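# Sorting at the Source

In the staff kitchen at Bautista, the day's waste is dealt with before anyone sits down to lunch. Cups are rinsed and lids come off. Yogurt tubs are scraped out with the same rubber spatula that has hung beside the sink for years. By one in the afternoon, when the dining room is full and the line for the microwave reaches the hallway, there is little left to do except carry the bags downstairs.

The arrangement took several seasons to reach its present form. Bautista occupies three floors of a former textile warehouse and provides desks, meeting rooms and shared kitchens to small firms, most of them with fewer than ten employees. Its tenants generate an ordinary mixture of office refuse: paper towels, snack wrappers, drink containers, bottle caps and the remains of takeout meals. Until recently, nearly all of it went into a single 32-gallon drum under the counter.

Iraís Pacheco, who manages the building's shared services, began with an inventory. Over one month she had the contents of the drum weighed each evening and recorded by type. The total came to nearly 2000 pounds across the three kitchens, of which 910 pounds could have been recycled under the terms of the building's hauling contract.

"The figure itself did not surprise me," Pacheco says. "What surprised me was how much of it was clean. People had already done the hard part, and then they put it in the wrong place."

## The case for the small bin

Conventional practice in office buildings favors large containers, which need emptying less often and can be bought in bulk. The Bautista kitchens have moved in the opposite direction. The drum was removed, and small open-topped bins were placed where waste is produced, including on the countertops and worktables themselves.

The recommendation came from Tratura, a consulting practice that advises landlords on interior services. Its director, Mieczysław Malinowski, holds that the size of a bin affects how carefully it is used. A person standing over a deep drum cannot see what others have thrown away. A shallow bin at hand height shows its contents plainly, and an item in the wrong bin is noticed and moved within minutes.

Malinowski also advised against lids. Swing tops and foot pedals suit households with pets or young children, he notes, but in a shared kitchen they become one more surface to wipe, and users hesitate to touch them. Open bins must be emptied daily, and food scraps cannot be left in them at all. At Bautista, scraps go into a sealed pail beneath the sink, on a separate schedule.

Color received close attention. The first trial used identical white bins with printed labels, and the labels were widely ignored. The second used four saturated colors, a scheme that tenants found difficult to remember and, in the words of one written comment, "rather like a preschool." The building settled on two colors per station. Gray takes general waste. A yellowish green takes rinsed containers, whatever their shape.

Opinion on the matter is not unanimous. Baoshan Xiong, whose accounting office rents space on the second floor, would have preferred a third bin for paper. "We produce more paper than anything else," he says. "I still walk it to the end of the hall." Pacheco has agreed to review the question in September, when the hauling contract is renewed.

## Shape, placement and upkeep

The bins are tapered, so that spares stack inside one another in the supply closet. A rounded base leaves fewer corners in which residue can collect. The rim matters as well. A pale edge against a darker body marks the opening clearly for a person approaching with full hands, and it shows spills that would otherwise be missed.

Placement follows a simple rule: both bins stand together, near the wall, with the front of the table kept free for work. When the two were set even a few feet apart, users chose whichever was closer and sorting declined. 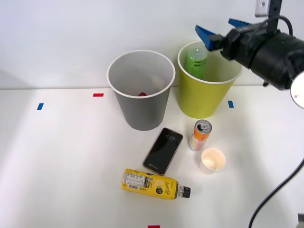
Tall containers present a minor difficulty. Set upright, a cylinder uses little floor space in the bin and leaves room for others beside it, but it will often come to rest against the side. Tenants are asked simply to leave it as it falls. Crushing is discouraged, as flattened containers are harder to sort at the receiving plant operated by Brasgate, the building's hauler.

Washing is done at the end of each week. Benjamín Lagos, who supervises the evening cleaning staff, uses warm water and a small amount of dish soap, followed by an hour of drying upside down on the rack. Stronger cleaners were tried and dropped after they dulled the finish. Bins that develop marks on the inner surface are scrubbed with baking soda and returned to use.

The cost of the program has been modest. Bins, spares and printed instructions for all three kitchens came to 900 dollars, against an initial budget of 800. The difference went to replacement rims, which Pacheco had not expected to need and which now fill half a shelf in the supply closet.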